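May, bench 6, started a little before 4 pm

Day two of the wrist camera comparison on the pair of arms. Left arm still has the Bakance jaws on it, right arm has the wide green fingers with the Zekuvano camera, and the Koo controller is running both (it only dropped the left arm once today, which I'm calling progress!). The Altetti camera is sitting in its bag until I can find the short cable. If you borrowed the short cable, please just put it back in the drawer, no questions asked.

Setup is the wine glass rack again, the gold wire one with the scroll hooks. I went back and forth on switching to something easier, but honest failures on the rack have told me more than a week of cubes did. The job is one glass out, hold, one glass back in, and the holding arm and the watching arm trade off between sets.

Exposure is locked at the longer setting for the first set. I know, I know. I wanted a baseline with the settings everybody on the bench was already using, and then I'd go shorter and see what moved.
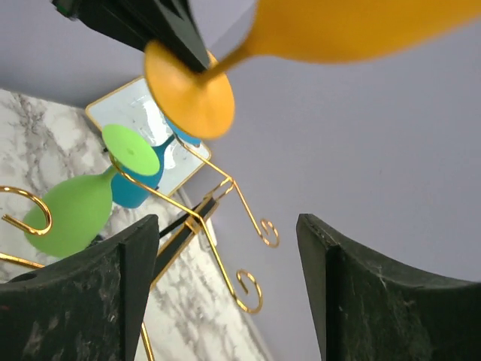

Should the wrist camera drive the final approach by itself?

Leave it to the overhead camera until the fingers are close, then hand over. The wrist view is great for fine alignment and lousy for knowing where the rest of the rack is, and the handover is where I'd spend the tuning time.

OK, so on to what I noticed. The orange glass picks up motion blur along the bowl while the black jaws have it by the stem, and the foot end is a bit blurred too. That matters for me because the pose estimate leans on the rim, and I think it should lean on the foot. The foot is a nice flat circle and the jaws are pressing right behind it anyway. I'm going to swap the keypoints over tonight and rerun the same log before touching anything mechanical.

Second thing, the wires. Thin shiny rods are just mean to a depth estimate. One of them runs straight across the foot of the green glass, and the segmentation likes to cut that foot into two pieces and then get very confident about the bigger one. I tried closing the gaps in the mask with a fatter kernel and it started gluing the teal glass to the green one, so that's out. Maybe train on it properly, ugh.

Third, the little gold-framed mirror behind the rack. It's giving the detector a second teal glass to chase. I'm leaving it where it is for the whole comparison so both cameras get the same headache, and then I'll do one set without it.

Numbers for whoever picks this up: 38 tries in the set, 6 of them thrown out for the controller drop and everything that came right after it. Log is 1,157 frames once those are trimmed. I haven't scored the rest yet, so please don't quote me on which jaws are winning. My gut says Bakance on the stem and the green fingers for anything rounder, but my gut also said the rack would take one afternoon.

To do

- keypoints from rim to foot, rerun the log
- shorter exposure, bump the gain, same order of glasses
- check the screws on the left wrist, there was a click on the last return move
- look at the scuffing on the green fingers under the good lamp and decide if they need new faces
- Altetti camera, once the cable shows up

Arms parked, Koo left powered on so the temperature log keeps going overnight. Don't reboot it please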